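Forum > Werkstatt und Lager > Regale, Ordnung, Aufbewahrung
Thema: Gelbes Regal vor dunklem Lochregal -- lassen oder umstellen?

shobha_n
Beiträge: 50
26. Februar 2022

Guten Tag an alle,
ich bin seit November in einer kleinen Werkstatt in Brestham zuständig für die Ordnung im hinteren Bereich, und ich möchte gerne Ihre Meinung hören, bevor ich etwas umbaue. Deutsch ist nicht meine erste Sprache, ich bitte deshalb um Geduld, wenn ein Fachwort falsch ist.

Es gibt bei uns ein Regal in dunklem Blauschwarz mit gelochten Pfosten, zwischen denen oben eine schräge Strebe läuft. Davor steht ein gelbes Regal. Auf dem gelben bewahren wir die schwarzen Formschalen auf, die eine Form haben wie ein Stiefel, mit erhöhtem Rand und einer Vertiefung in der Mitte. Die Schalen stehen in einer Reihe auf der obersten Ebene.

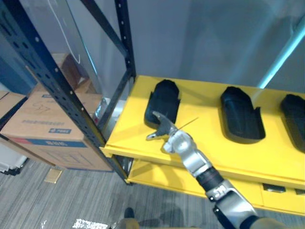
Mein Problem ist nun der Zugang nach hinten. Der große Karton hinter dem Lochregal ist mit dem schwarzen Filzstift beschriftet, aber die Schrift ist so undeutlich, dass man eine Zahl oder auch zwei Buchstaben lesen kann. Ich habe zwei Kollegen gefragt und zwei Antworten bekommen. Wenn ich an einen Karton kommen will, muss ich jedes Mal von der Seite greifen, und dabei hängt noch die durchsichtige Kunststoffbahn mit dem weißen Kabel im Weg.

Ich sehe zwei Möglichkeiten. Erstens: Das gelbe Regal kommt an eine andere Wand. Zweitens: Die Schalen kommen in das dunkle Regal und das gelbe wird abgegeben. Das dunkle Regal ist 2000 mm hoch, Platz wäre also vorhanden. Was würden Sie tun?

Mit freundlichen Grüßen
Shobha Nambiar

holzwurm_ost
Hallo Shobha, willkommen und keine Sorge wegen der Sprache, ich habe alles verstanden.
Ich würde das gelbe Regal behalten. Diese Schalen braucht ihr vermutlich oft, und dann ist die Höhe vorne viel bequemer. Stapeln würde ich sie auf keinen Fall, der Rand leidet. Wir hatten Formschalen von Altico (die Serie 2161), die lagen zwei Winter ineinander und gingen danach nur noch mit Gewalt auseinander.

Fergal Fitzgerald
Ich muss hier widersprechen. Ein Regal vor einem Regal ist immer eine Notlösung, und Notlösungen bleiben bekanntlich sehr lange stehen. Bei Ó Briain, wo ich früher gearbeitet habe, war es genau gleich: vorne das schöne farbige Möbel mit den Sachen für jeden Tag, hinten Kartons, an die man nur mit dem langen Arm gekommen ist. Beim Umzug haben wir dann Ware gefunden, die wir in der Zwischenzeit zweimal neu gekauft hatten.
Meine Empfehlung: die Schalen in das Lochregal, auf Brusthöhe, und das gelbe weg. Die Böden lassen sich bei gelochten Pfosten in der Regel versetzen, man braucht dafür eine halbe Stunde und einen Gummihammer.

holzwurm_ost
Eine halbe Stunde, wenn alles leer ist. Wenn die Böden belegt sind, räumt man erst einen Vormittag lang aus. Und wo stellt man das Zeug inzwischen hin? Auf das gelbe Regal!

Fergal Fitzgerald
Dann eben einen Vormittag. Es ist trotzdem nur ein einziger Vormittag.

shobha_n
Vielen Dank für die schnellen Antworten. Gestapelt werden die Schalen bei uns nicht, sie stehen alle nebeneinander, und so soll es auch bleiben. Der Hinweis mit dem Rand ist mir sehr nützlich, ich werde ein Schild schreiben.

Zum Kabel: Ich weiß leider nicht, wohin es führt. Der Kollege, der das wissen könnte, ist bis nächsten Monat im Urlaub. Ich möchte es nicht einfach herausziehen.

regalfee
Das Kabel bitte wirklich nicht anfassen, bevor jemand sagt, wozu es gehört. Mit einem Klettband kann man die Schlaufe hochbinden, ohne etwas zu lösen.

Was mich interessiert: Wie tief ist das gelbe Regal? Bei 50 cm oder weniger kann man Rollen darunter schrauben, am besten zwei mit Bremse und zwei ohne. Man schiebt es zur Seite, wenn man nach hinten muss, und wieder zurück. Ich habe das bei mir mit den Rollen von Humotov gemacht, Schrauben M 8, hält seit Jahren. Damit wären Sie beide zufrieden, Fergal und der Holzwurm.

Fergal Fitzgerald
Ich bin mit Rollen nicht zufrieden. Ein Regal mit offenen Böden und losen Schalen oben drauf, das rollt über eine Fuge, und die erste Schale liegt am Boden.

regalfee
Eine Antirutschmatte kostet fast nichts.

shobha_n
Die Idee mit den Rollen gefällt mir sehr gut, ich habe nicht daran gedacht. Die Tiefe messe ich beim nächsten Mal nach.

Ich habe noch eine andere Frage, und ich hoffe, es ist erlaubt, sie im gleichen Thema zu stellen. Es geht um Staub. In diesem Bereich setzt er sich überall ab, und auf mattem schwarzem Gummi sieht man jedes Körnchen. Besonders betrifft es den großen Faltenbalg -- ich hoffe, das Wort ist richtig, ich meine die Manschette mit den runden Falten, unter der ein silbriger Zylinder herauskommt. Mit einem Tuch komme ich über die Falten, aber nicht in sie hinein. Womit reinigt man das richtig? Eine Kollegin schwört auf Silikonspray, ein anderer sagt, nur Wasser.
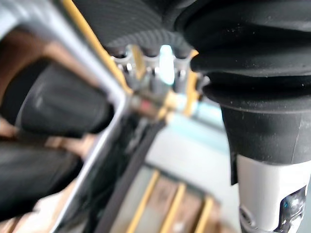 Faltenbalg aus schwarzem Gummi, Nahaufnahme. Auf den Falten helle Staubkörnchen.

holzwurm_ost
Faltenbalg ist völlig richtig.
Pinsel! Ein weicher, breiter Malerpinsel und daneben den Staubsauger auf kleiner Stufe halten. Von oben nach unten arbeiten, Falte für Falte. Spray würde ich lassen, auf dem Film klebt der nächste Staub umso besser.

regalfee
Pinsel ja, beim Spray bin ich anderer Meinung. Ganz ohne Pflege wird mancher Gummi mit der Zeit spröde. Es kommt aber sehr auf das Material an, also zuerst in die Unterlagen schauen, was der Hersteller erlaubt. Und wenn Spray, dann auf ein Tuch sprühen und damit wischen, sonst landet die Hälfte auf dem blanken Metall darunter.

Fergal Fitzgerald
Hier stimme ich dem Holzwurm ausnahmsweise zu. Trocken reinigen, fertig. Bei den geriffelten Teilen in der Nähe übrigens auch nur mit dem Pinsel, in den feinen Rillen bleibt sonst jeder Fussel vom Tuch hängen.
Für die Formschalen kann man dagegen gut ein feuchtes Mikrofasertuch nehmen. In der Vertiefung sammelt sich natürlich am meisten.

shobha_n
Herzlichen Dank an alle drei. Ich fasse zusammen, was ich machen werde, bitte korrigieren Sie mich, wenn etwas nicht stimmt:

Das gelbe Regal bleibt vorerst, und ich prüfe die Sache mit den Rollen. Auf die oberste Ebene kommt eine Matte. Die Kartons bekommen neue Etiketten, gedruckt und an der Seite, wo man sie vom Gang lesen kann. Das Kabel binde ich mit Klettband hoch und frage nach dem Urlaub. Der Balg wird nur mit dem Pinsel gereinigt, bis ich die Unterlagen gefunden habe.

Fergal, ich verspreche, dass ich im Sommer noch einmal über das gelbe Regal nachdenke.

Fergal Fitzgerald
Das hat man bei Ó Briain auch gesagt. Aber die Etiketten sind auf jeden Fall ein guter Anfang. Schreiben Sie auch das Datum darauf, an dem der Karton zuletzt geöffnet wurde.

holzwurm_ost
Und wenn das gelbe doch weg soll, bitte hier melden. Ich suche eins.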